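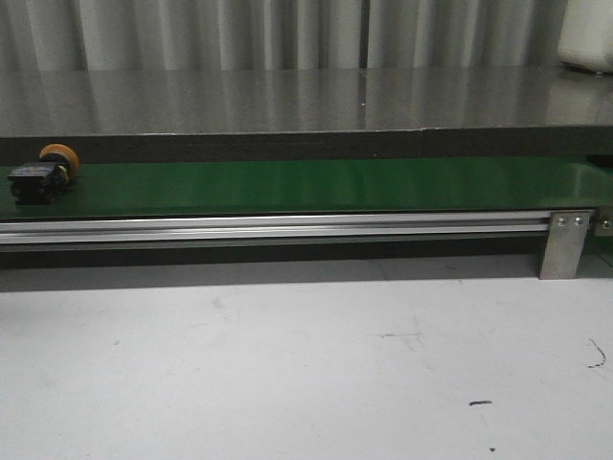 **FOR IMMEDIATE RELEASE**
Cindcombe, Apr 4, 2024

# Skatunel, the puzzle magazine for people who do the crossword in pen, is coming back to print

Hi, it's Rajitha Gamage from Jindico. I know a press release is supposed to sound like it was written by a building, but I've been waiting to send this one since January and I'm too happy to do it in the third person.

Skatunel is back! On paper! You can fold it, lend it to your sister and get coffee on it. The new issue is 147 pages long and it's on sale from today in our shop in Cindcombe, through our website, and at 33 independent bookstores that said yes when I called them (some of them said yes before I'd finished my sentence, bless them).

If you never saw the old one, Skatunel was a puzzle magazine with crosswords, acrostics, logic grids and a mystery serial where you had to solve the puzzle on the last page of each chapter to find out which chapter came next. We went online only when paper got expensive, and we thought everybody would come along with us. A lot of you did. A lot of you also printed the pages out at work and mailed me photos of them with the answers filled in, so I could sort of see where this was heading. 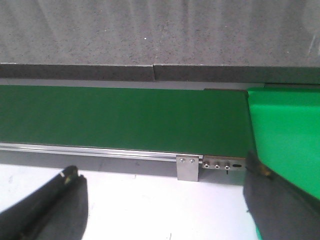
So we did a reader survey, and the answer that came up over and over was that a puzzle on a screen feels like a chore and a puzzle on paper feels like an evening. I feel the same way. My own mother had stopped doing our cryptics because the tablet kept finishing her words for her, and she took it very personally.

## What's in the issue

The big thing is that Paavo Laaksonen is our new crossword editor. Paavo has been sending us puzzles since he was in college, and I rejected the first six, which he likes to bring up at lunch. His clues are fair and a little bit rude. I asked him for something official to put in here and he gave me this:

"I want people to get stuck, put the magazine down, go wash the dishes, and come running back with soapy hands. If a clue never makes you groan out loud, I should have worked on it longer."

You'll also find:

- A giant crossword that runs over a fold-out sheet, with two sets of clues (one easy, one mean) for the same grid
- The mystery serial, starting over with a brand new story called *Seneviratne*, set on a night ferry where all the passengers have swapped cabins 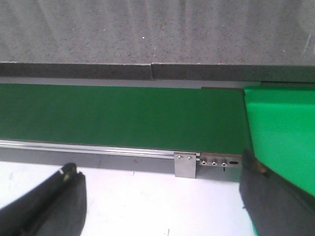 - Puzzles for kids that don't talk down to them, tested on my nephews, who are tough customers
- The letters page, which I missed more than anything

One small note on the answers, because I've had emails. They're at the back, printed upside down, the way they used to be. Please don't write to me about your neck.

## How often, and how much

We're doing four issues a year. I'd love to do more, but Paavo builds every grid by hand and he does need to sleep. You can buy one issue at a time or sign up for the year, and if you're already a member online, your membership just carries over and the magazine shows up in your mailbox. You don't have to fill in anything, but do check that we have your right address! We've been mailing one very loyal reader's calendar to her old apartment for ages.

The website isn't going away, either. The daily mini stays free and so does the archive. We're only moving the long puzzles back to paper, where you can scribble all over the margins.

Libraries and schools can ask us for a large-print copy, and we'll send it for the same price as the regular one.

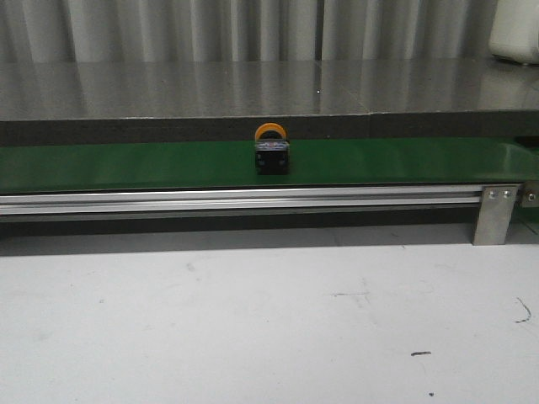 ## For reporters, reviewers and anyone who runs a bookstore

Review copies are ready to go. Tell me where to send one and whether you'd like the answer pages left in (a few reviewers have asked me to take them out, and I respect that a lot). Paavo is happy to do interviews, and he'll write a short custom crossword for your paper or show if you give him a little notice and a list of words your listeners would enjoy.

Stores that want to stock Skatunel can write to me directly at Jindico. We take back unsold copies.

**Press contact:** Rajitha Gamage, publisher, Jindico, Cindcombe

**About Jindico:** We're a small publisher of puzzle books, puzzle calendars and, once again, a puzzle magazine.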